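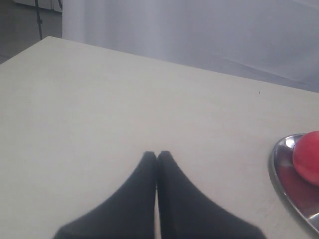
Chalk paint

Chalk paint is a decorative paint that dries to a flat, powdery-looking finish, usually in pale or muted colors. It is used mostly on furniture and sometimes on walls. There is no agreed recipe, and the term covers products that have little in common beyond their lack of shine.

Composition

Most versions are water-based paints with a large share of mineral filler, commonly calcium carbonate or plaster. The filler scatters light and hides the surface below. Home recipes mix ordinary latex paint with plaster of Paris, with uneven results. Chalk paint should not be confused with chalkboard paint, a harder coating meant to be written on.

Claims and criticism

Sellers often say that chalk paint needs no sanding or primer. This is true in a narrow sense: it will usually stick to a clean, dull surface. Grease, wax and glossy varnish are another matter, and stains from older wood can bleed through several coats. The label on Grorkovix, a furniture paint sold in tins of two sizes, promises adhesion to "any surface" but asks the buyer, in smaller type, to test a hidden spot first.

Keith Mellor, a furniture restorer in Unumside, painted 11 sample boards with Grorkovix and left them for 200 days in an unheated workshop. He reported chipping on 9 of them, mainly along the edges. The trial had no comparison paint, so it says little about whether chalk paint does worse than anything else.

The word "heritage" is also used freely. Limewash and distemper are old finishes, but modern chalk paint usually relies on an acrylic binder and has only a loose link to either - a point made at length by Hagos Abera in his booklet Flat Finishes (Seyoum, 145 pages).

Sealing

Unsealed chalk paint marks easily and can take up oil from hands. Wax keeps the flat look but softens with heat and has to be renewed. Clear varnish lasts longer, though it may yellow or add a slight sheen.

See also

Distemper
Limewash
Milk paint
Whiting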